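# Training with demonstrations from a hand-held gripper: why are soft bags so much worse than boxes?

**Muammer Değirmenci**

Good evening to all. I apologise for my English, I will try to be exact.

I work on a small project which we call Karakaya. We collect demonstrations with a hand-held gripper at ordinary tables, and from these we train a policy for one arm. The task is sorting of mixed small things: the gripper takes an item from a bin and puts it to one side. For rigid items (small boxes, plastic cups) the policy succeeds in 59 trials from 80. For thin plastic bags it succeeds in only 12 from 80, with the same number of demonstrations and the same training settings. I did not expect the difference to be so large.

In most failed trials the fingers close at a good place, but too early or too high, and the bag slips out in the lifting. The policy sees only the wrist view and the finger opening. There is no force measurement.
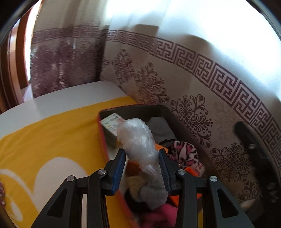
*Bag held over the sorting bin, wrist view from one demonstration.*

The bag is the kind that is translucent and crumpled, and the bin is full of other soft and coloured things. My colleague thinks that the background is the problem, because we also have patterned cloth and curtains in the view. I think it is the bag itself. Before we collect again in August I would like to know which of us is more right, and how to test it in a cheap way.

---

**Wodov**

Had the same thing. More data fixed it for us. Also clean your lens.

---

**Gumness**

I would not collect anything new before you separate the two explanations. You can do it with what you have.

First, take your failed bag trials and write down only the moment of closing. How wide was the opening, and how far was the bag under the finger pads? If the place in the image is good and only the depth is wrong, the background is probably not the main thing. A policy that is confused by curtains will usually go to the wrong place also from side to side.

Second, run a small set with the same bag on a plain sheet, in the same bin, with the other items removed. Eleven trials are too few to publish but enough to see a big change. Then put the items back and keep the plain sheet. This gives you clutter and background separately.

My guess is that you are right about the bag. In your picture the top of it is all bright wrinkles, and the lower part is soft and greyish and blurred. A single wrist view has little to measure distance from there. The person who holds the gripper can also feel the bag through the handle, and closes by this feeling. The feeling is not in your recordings, so the policy cannot copy it.

What helped in our group was to ask people to go deeper than they find natural, and to wait a moment after closing before the lift. It makes the demonstrations slower and a little ugly. Our results on bags went up clearly, on boxes they stayed the same.

---

**Vomico**

I agree with the above, only one addition. Please check how you count success. If a bag is lifted and then slides down before release, do you write it as a grasp or as a failure? We had two people marking the trials differently, and a good part of our "bag problem" was this. Let one person mark all the trials again, boxes included.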